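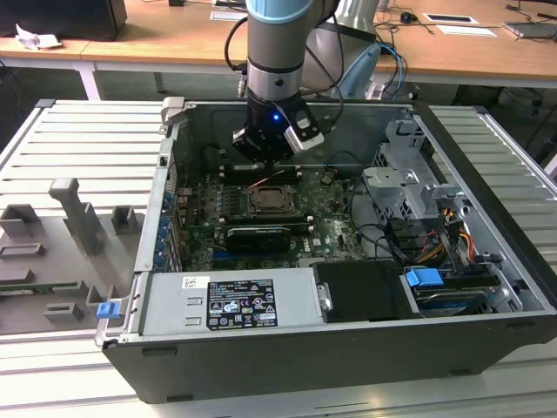 ## Unit 6: Planning the budget for a disassembly cell

These notes go with the afternoon session of the course *Equipment Planning for Small Automation*. Please read them before the session and bring a calculator or a laptop with a spreadsheet.

### 6.1 The case

Our case for this unit is Jakasside, a small recycling company that takes used office computers from schools and city offices. The company wants a robot cell to help its workers take desktop towers apart. The manager has asked for a purchase plan by the end of September, and she wants to see the full cost of the first year as well as the price of the robot.

Look at the inside of an opened Dell tower before you write any number in the plan. There is a socket with a metal retention frame, a row of RAM slots on each side of it, a drive cage with brackets, and a bundle of power cables that leads toward the hard drive bay. Each of these parts asks for a different kind of grip. A blue plastic latch and a soft cable are not the same job, and the budget must show this.

### 6.2 What belongs in the plan

Students often begin with the arm, because it has the highest price. I ask you to begin with the task list and to work backward from it. For Jakasside we use these cost groups:

1. **Arm and controller.** Check the reach over the whole case, with the case lying on its side. Check also the height of free space above it.
2. **Gripper and fingers.** Plan for at least two sets of fingers. Fingers wear out, and the first shape is seldom the right one.
3. **Camera or sensor on the wrist.** Include the mount and the cable. If the camera sits on the side of the gripper, it makes the tool wider, and a wide tool may not enter a narrow bay.
4. **Work surface and fixtures.** A ribbed aluminum surface costs more than a plain table. Ask the supplier which clamps fit it, and add them to the same order.
5. **Cable management.** This line is small but it is forgotten very often. A loose loop along the arm can catch on a bracket.
6. **Safety items.** Stop buttons, floor marking, and the risk assessment, which is usually done by an outside person and has its own invoice.
7. **Training and setup time.** Count the hours of your own staff also.

If the plan has a second arm on the same bench, do not simply multiply everything by two. The surface, the safety items and part of the training can be shared. The space cannot – two arms need a layout drawing before the order is signed.

### 6.3 Spare parts and practice material

The cell needs computers to practice on. In our case Jakasside sets aside 25 old towers for the setup period. They have no resale value, but they take storage space, and the removed side panels need a place too. Write this in the plan as a space requirement in square meters.

For spare fingers and cables, we compare two offers:

| Item | Pronwood | Mok |
|---|---|---|
| Finger set | $109 | $67 |
| Delivery time | 8 days | 25 days |
| Returns accepted | yes | only unopened |

The cheaper set is the better choice if you can order early. If the cell stops because a finger is broken, the longer waiting time can cost much more than the difference in price. A mixed solution is allowed in your exercise, but explain it in one or two sentences.

### 6.4 Delivery and installation

The site is in Gomirville, in a building with one narrow loading door. Measure the door before you choose a bench in one piece. Ask also who will carry the equipment inside – many offers end at the curb, and this is written only in the small text.

### 6.5 Exercise for the session

Work in pairs. Prepare a one-page budget for one arm, then a second version for two arms on one bench. Mark each number as *quoted*, *estimated* or *unknown*. An honest "unknown" gets full points if you write who can answer it and by when.

Keep a reserve line at the bottom of both versions. I will ask you how you chose its size.

Hand in both pages at the end of the session. For Unit 7 please read the chapter on maintenance contracts.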